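Print this page | E-mail this page

May — Issued by the Fillum press office
By Imani Dvorak

Fillum opens meeting-room table range to smaller offices

Fillum has extended its Komov range of meeting-room tables to offices ordering as few as three units. The minimum order was previously 31. The change applies to all pale wood-coloured tops with angled corners, and to both standard heights.

The Komov top is meant for rooms that serve as meeting space in the morning and lunch space from midday. Angled corners allow four tables to be pushed together around a central gap for cables, or set singly against a wall without blocking a walkway. Each table seats up to four people.

"Most of our customers do not have a separate canteen," said Frauke Wiegand, product manager at Fillum. "The same surface has to take paperwork, drinks and samples in one day. We test with ordinary clutter left in place, as that is how the tables are used." 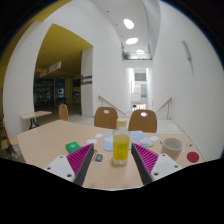

A Komov-type top in everyday use, with a yellow-capped plastic bottle, a mug, a printed sheet and paper pieces.

The surface finish has been revised in line with comments from existing users. It has a lower sheen than the previous version and may be wiped down with a damp cloth and mild detergent. Abrasive pads should not be used. Rings left by mugs and bottles should be wiped off the same day — prolonged contact with standing liquid is not covered by the guarantee.

Smadi, the distributor, will hold 300 tops in stock. Legs and linking brackets are supplied separately under the Diment name and fit tops from the earlier series without further drilling. Fitting instructions are packed with the brackets.

"Offices replacing one or two damaged tops can now keep their existing legs," said Ashok Pathak of Smadi. "The hole pattern has not changed."

Orders under the new terms are accepted from May. Finish samples can be requested from the press office or from Smadi directly.

Contact: Mamta Tomar, Fillum press office
© Fillum. All rights reserved.
Back to top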